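## 4. Marker detection and pose tracking

This section covers the perception side of the Pleluvis software: loading the camera model, setting the marker dictionary, masking the tool body and checking the pose stream. Complete section 3 (network and time sync) first. The commands assume a terminal open in the workspace root.

### 4.1 Load the camera model

1. Copy the calibration file for the tool to `config/camera/`.
2. Set `camera.model` to `fisheye`. The `pinhole` setting is accepted but gives large errors near the image border.
3. Run `plv camera check`. The command prints the focal length, the distortion terms and the file checksum.
4. Compare the checksum with the one on the calibration sheet. If they differ, stop and request a new file from Omolara Isah.

> **Caution:** Do not reuse a calibration file after the lens has been removed or refocused. The tracker will start normally and report wrong poses.

### 4.2 Configure the finger markers

Finger opening is computed from the fiducial markers mounted beside the fingers. The detector needs the marker dictionary, the printed size and a search region.

1. Set `markers.dictionary` to the name printed on the marker sheet.
2. Enter the side length of the black square in millimeters, without the white margin.
3. Set `markers.min_side_px` to 40. Lower values increase false detections on railings and window bars.
4. Open the live view with `plv view --overlay markers` and point the tool into the room where it will be used.
5. Check the view for bright areas before locking exposure. Windows and ceiling lights both pull auto exposure down, and the white field of the marker must stay distinct from the black blocks.
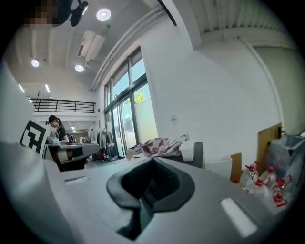 6. Lock exposure with `plv camera lock`. Repeat steps 4 and 5 if the daylight changes noticeably during a session.

### 4.3 Mask the tool body

The gripper body takes up a large share of the lower image and moves with the camera. Features found on it look stationary to the visual odometry and bias the estimate toward zero motion.

1. Run `plv mask edit`. Trace the upper outline of the body, then each finger over its full travel.
2. Leave the marker search region outside the detection mask. The odometry mask and the detection mask are separate files.
3. Save, then restart the tracker. Masks are read only at startup.

### 4.4 Verify the pose stream

1. Hold the tool still and run `plv pose record --frames 1000`.
2. Run `plv pose report`. Position drift must be under 2 mm.
3. Move the tool slowly through the work area and return it to the start position. Lost tracking is logged as `ODOM_LOST`.

If `ODOM_LOST` appears over plain walls, raise `odom.max_features` to 200 and repeat step 3. See also the Jolness driver notes for dropped frames.

Revised 6 July 2022, Z. Tarigan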